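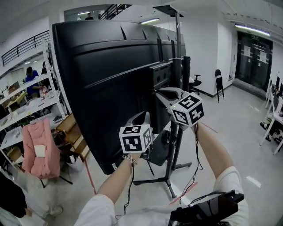
Sushil Saxena

2023년 11월 26일, Zuletau 양손 조작 노트

오늘은 스탠드에 달린 대형 곡면 모니터로 양손 시연을 이어서 찍었다. 모니터 뒷면 쪽에 서서 양손에 핸드헬드 그리퍼를 하나씩 들고, 가장자리를 잡아 화면 방향을 조금 돌린 다음 손을 떼는 작업이다. 지난번까지 쓰던 상자나 바구니와 달리 물체가 시야의 상당 부분을 차지한다. 한 손만 써서는 스탠드 축이 비틀리기 쉬워서 처음부터 양손 과제로 잡았다.

확인하려던 것은 두 가지.
- 머리 카메라에서 본 큐브 마커만으로 양쪽 그리퍼의 자세를 끊기지 않게 복원할 수 있는가
- 끊긴 구간을 보간해서 넣은 데이터와 아예 빼고 자른 데이터 중 어느 쪽이 Gumus 정책 학습에 나은가

장비와 설정

그리퍼 위쪽에 흰 큐브가 하나씩 올라가 있고 면마다 검은 사각 마커가 인쇄되어 있다. 머리 카메라 영상에서 마커를 검출하고, 한 면이라도 모서리 네 개가 다 잡히면 Plilix가 큐브의 6자유도 자세를 낸다. 두 면 이상 잡히면 같이 최적화한다. 한 면만 보일 때 법선이 뒤집히는 해가 가끔 나오는데 이건 예전부터 알던 문제이고, 직전 프레임 자세와 비교해서 먼 쪽 해를 버린다.

큐브에서 집게 끝까지의 변환은 7월에 잰 값을 그대로 쓰려고 했으나 오른쪽에서 어긋남이 보여 다시 쟀다. 큐브 고정 나사가 조금 풀려 있었다. 조인 뒤 교정판에 집게 끝을 대고 여러 각도로 기울여 가며 다시 맞췄다. 왼쪽은 예전 값과 차이가 거의 없어서 그대로 두었다. 오른쪽 교정 파일은 새 이름으로 저장했고 예전 파일은 지우지 않았다. 어제까지 찍은 것에는 예전 파일을 써야 하는지 새 파일을 써야 하는지 아직 판단이 안 선다. 나사가 언제 풀렸는지 기록이 없다.

케이블은 양쪽 그리퍼에서 아래로 늘어뜨린 상태로 썼다. 왼쪽은 고리 모양으로 내려오고 오른쪽은 좀 엉켜서 스탠드 발 높이보다 더 내려간다. 오른손을 크게 돌릴 때 케이블 무게가 느껴진다. 시연 동작에 영향을 줄 정도인지는 모르겠지만 다음에는 팔꿈치 쪽에 한 번 묶고 해 볼 것.

바닥의 빨간 테이프는 스탠드 위치를 맞추는 기준으로 썼다. 시연마다 스탠드 발을 테이프 기준으로 다시 놓고, 화면 각도만 손으로 바꿔서 시작했다. 위치까지 흔드는 건 각도 변화만으로 학습이 되는지 본 다음에 한다.

수집

같은 과제로 지금까지 쌓은 시연이 오늘 것까지 합쳐 354개. 시연 하나의 순서는 고정했다.
1. 양손 집게를 벌린 채 모니터 뒤쪽에서 정지
2. 좌우 가장자리로 접근
3. 동시에 닫기
4. 회전
5. 정지 후 동시에 열기
6. 뒤로 물러나기

3번의 '동시에'가 생각보다 어렵다. 왼손이 먼저 닫히는 버릇이 있고, 그러면 모니터가 왼쪽으로 살짝 끌려온다. 처음에는 그런 시연을 버렸는데 버리는 양이 너무 많아서 기준을 바꿨다. 양쪽 닫힘 신호가 어긋나도 회전 시작 전에 둘 다 닫혀 있으면 살린다. 바꾼 기준은 기존 시연에도 소급해서 적용했다.

머리 방향도 문제였다. 오른손을 보고 있으면 왼쪽 큐브가 화면 아래로 나간다. 의식적으로 모니터 가운데를 보면 두 큐브가 다 들어오는데, 그러면 정작 집게 끝이 가장자리에 제대로 물렸는지 눈으로 확인하기 힘들다. 손 감각으로 하는 수밖에 없다. 익숙해지니 괜찮았지만 처음 하는 사람에게는 연습 시간을 따로 줘야 한다.

추적 결과

두 큐브가 모두 검출되지 않은 프레임이 전체에서 3,883개 나왔다. 대부분 4번 회전 구간에 몰려 있다. 원인을 영상으로 하나씩 넘겨 보며 나눠 봤다.

- 손을 앞으로 뻗어 큐브가 모니터 가장자리 너머로 들어간 경우. 가장 많다.
- 빠르게 돌릴 때의 흔들림. 노출을 줄이면 많이 없어지는데 대신 검은 모니터 뒷면이 뭉개진다.
- 조명. 천장 형광등이 밝아서 흰 큐브 윗면이 날아가고 마커 테두리가 얇아진다. 고개를 드는 순간에 주로 생긴다.

세 번째는 예상하지 못했다. Maurya 실험실에서 찍을 때는 없던 현상이다. 큐브 재질을 무광으로 바꾸면 나아질 것 같은데 출력물을 새로 붙이면 교정을 또 해야 해서 이번 차수가 끝날 때까지는 손대지 않기로 했다.

한쪽만 놓친 구간은 짧으면 문제가 안 된다. 모니터를 양쪽에서 잡고 있는 동안에는 두 그리퍼의 상대 자세가 거의 고정되므로, 보이는 쪽에서 나머지를 추정해 넣었다. 이 방법은 닫힘 신호가 양쪽 다 들어온 구간에서만 쓴다. 접근 중에 쓰면 당연히 틀린다. 한 번 조건을 빼먹고 돌렸다가 왼손 궤적이 모니터를 뚫고 지나가는 결과가 나왔다. 스크립트에 검사 추가함.

학습 비교

Gumus 설정은 기본값에서 바꾸지 않았다. 데이터만 두 벌로 만들었다.

가) 양쪽 다 놓친 구간을 보간해서 채운 것
나) 그 구간에서 시연을 잘라 앞뒤를 별개 조각으로 넣은 것

둘 다 2,000 스텝까지만 돌렸다. 수렴까지 간 것이 아니고 경향만 보려는 것이다. 검증 시연에서 예측 궤적과 실제 궤적을 겹쳐 보면 접근 구간은 두 모델이 구분되지 않는다. 차이는 회전 구간에서 난다. 가)는 회전이 매끈한데 실제보다 작게 돈다. 보간이 곡선을 안쪽으로 질러 가기 때문에 그걸 그대로 배운 것으로 보인다. 나)는 회전량은 맞지만 조각 경계에 해당하는 시점에서 궤적이 멈칫하는 경우가 있다.

지금으로서는 나) 쪽을 택한다. 멈칫하는 것은 조각 경계에 마스크를 넣어 손실에서 빼면 줄일 수 있을 것 같고, 회전량이 작아지는 것은 뒤에서 고칠 방법이 마땅치 않다. 다만 나)는 긴 시연이 짧은 조각으로 쪼개지면서 5번 '정지 후 열기'가 앞 맥락 없이 들어가는 경우가 늘어난다. 로봇에서 돌렸을 때 너무 일찍 놓는 쪽으로 나타날지 봐야 한다. 실기 실험은 아직 안 했다. 위 내용은 전부 오프라인 결과다.

회전축을 알고 있으니 보간을 직선 대신 스탠드 축 기준의 호로 하는 방법도 있다. 축 위치를 어디서 얻느냐가 문제인데, 두 큐브가 다 보이는 구간에서 역으로 맞춰 볼 수 있다. 되면 가)의 단점이 없어진다. 물체마다 축을 따로 맞춰야 하니 일반적인 방법은 아니다. 서랍이나 문에는 쓸 수 있겠다.

할 일
- 오른쪽 케이블 정리, 묶는 위치 사진으로 남기기
- 호 보간 시험. 일단 시연 몇 개만
- 나) 조각 경계 마스크
- 노출을 한 단계 내린 설정으로 짧게 찍어서 검출률 비교
- 교정 파일 적용 날짜 정하기. 예전 시연의 오른쪽 잔차를 날짜순으로 그려 보면 나사가 풀린 시점이 나올지도 모름
- 수집 스크립트 시작음이 너무 작다. 옆 작업대에서 소리가 나면 안 들림

덧붙임: 저녁에 잔차를 그려 봤다. 계단처럼 튀는 지점은 없고 천천히 커진다. 한 번에 풀린 것이 아닌 듯. 이러면 날짜로 자르는 건 의미가 없고 시연별로 오프셋을 추정해야 한다.

댓글

marker_k
한쪽만 보일 때 상대 자세 고정하는 부분, 집게가 가장자리에서 미끄러지면 어떻게 처리하나요? 저희는 판 모양 물체에서 그것 때문에 꽤 고생했습니다.

Sushil Saxena
양쪽이 다시 보이는 첫 프레임에서 상대 자세를 비교하고, 차이가 크면 그 구간은 양쪽 다 놓친 것으로 취급합니다. 기준값은 아직 눈으로 정한 것이라 여기에 안 적었습니다.

반달
호 보간 결과 나오면 올려 주세요. 문 여닫기 데이터에 바로 써 보고 싶습니다.

jh.lab
오른쪽 나사에 풀림 방지제 바르셨는지요. 지난번에 제가 빌려 쓸 때도 약간 흔들렸던 것 같은데 말씀을 못 드렸네요.

Sushil Saxena
안 발랐습니다. 내일 교정 다시 하기 전에 바르겠습니다. 빌려 가신 날짜 알려 주시면 잔차 그래프에 표시해 두겠습니다.

최근 노트
큐브 마커 크기 비교
Plilix 단일 면 뒤집힘 해 처리
Maurya 실험실 조명 측정 메모
바구니 옮기기 시연 정리
Gumus 학습 설정 변경 이력
그리퍼 닫힘 신호와 영상 시각 맞추기

문의: Zuletau 노트 관리 담당 | © 2023 Zuletau | 맨 위로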